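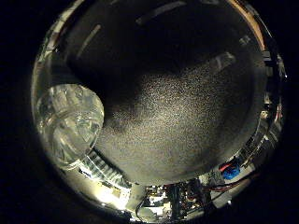
影视讨论 > 歌舞片

《Tretero》的导演剪辑版和院线版差在哪里?

最近想补歌舞片《Tretero》,发现有两个版本,一个是院线版,一个是导演剪辑版,后者长了15分钟。我看歌舞片看得不多,对中途突然唱起来还不太习惯,所以想问清楚再选。多出来的部分是歌还是剧情?另外我看到有人说院线版删掉了码头那段合唱,是真的吗?碟是Ladberg出的双碟装,两个版本都在里面,字幕只有英文和丹麦文。

2020年11月15日 星期日

灰呢帽

两个版本我都看过。多出来的时间大部分是剧情,主要是妹妹在裁缝铺做工的几场戏,还有父亲卖船之前的一段对话。新增的歌只有2首,一首是妹妹的独唱,一首是片尾字幕前的重唱,旋律和开场曲一样,词换了。

码头合唱没有删,院线版里也有,只是剪短了,少了中间一段舞蹈。可能有人把它和后面雨夜那场弄混了,雨夜那场院线版确实没有。

第一次看建议选院线版。前半段节奏紧一些,歌和歌之间隔得不算久,看到第三首差不多就习惯了。导演剪辑版的裁缝铺戏我个人觉得拖,不过没有这几场的话,妹妹后来离家显得有点突然。要比较的话,从第51分钟开始看就行,前面两版基本一样。

字幕方面,英文字幕把歌词也翻了,丹麦文那条没有歌词。

半截铅笔

直接看导演版吧,反正也没长多少。歌好听就行了,剧情本来就一般。

河东旧票根

楼上说得差不多,补充一点。Ladberg这套的导演版声音是后来重新混的,乐队音量比人声大,用电视喇叭听歌词会糊。我后来换成了Bisgaard的单碟,只有院线版,声音正常,二手310块收的,价格不算便宜。如果你已经有双碟装就不用再买了,把音轨切到第二条立体声,会好一些。

还有Skorka那个流媒体上的版本,片长写的是导演版,我点进去看是院线版,没有裁缝铺那几场。不知道现在改了没有。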